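4.3 Applying the first coat of oil

Read section 4.2 before starting. The surface must be sanded to its final grit and free of dust. Braltico hard oil is supplied ready to use and must not be thinned.

1. Stir the can slowly for two minutes. Do not shake it. Shaking traps air, and the bubbles will show in the finish.

2. Pour a small amount of oil into a shallow dish. Close the can right away.

3. Load the Drodard pad until it is damp across its full face. Press out any excess against the side of the dish.

4. Wipe the oil on in the direction of the grain. Start at the far edge and work toward yourself. Overlap each pass by half the width of the pad.

5. Leave the oil to soak in for some 20 minutes. Dull patches during this time mean the wood is taking up oil unevenly. Add oil to those patches only.

6. Remove all oil left on the surface with a clean, lint-free cloth. Turn the cloth often.

CAUTION: Cloths and pads soaked with oil can heat up and catch fire without a flame or spark. Lay them flat outdoors to dry, or keep them under water in a closed metal container. Do not fold them or put them in the trash while damp.

Glued-up panels need extra care at the joints. Dried glue seals the wood and leaves a pale line after oiling. If a line appears, let the coat cure, scrape the joint lightly, sand it again, and repeat steps 3 to 6 on that area.

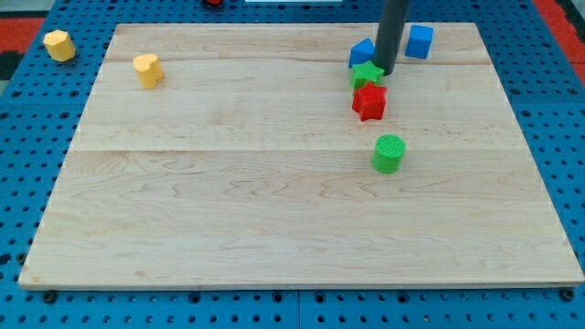

End grain takes up more oil than face grain. Apply a second pass to all cut ends before the soaking time is over, then wipe them along with the rest.

Let the first coat cure overnight at room temperature. Before the second coat, rub the surface by hand with 400 grit paper, using light pressure, and vacuum off the dust.

Note: The order number for replacement pads is 293. Wavden pads have a coarser face and must not be used for this step.

Continue with section 4.4, Second coat and buffing.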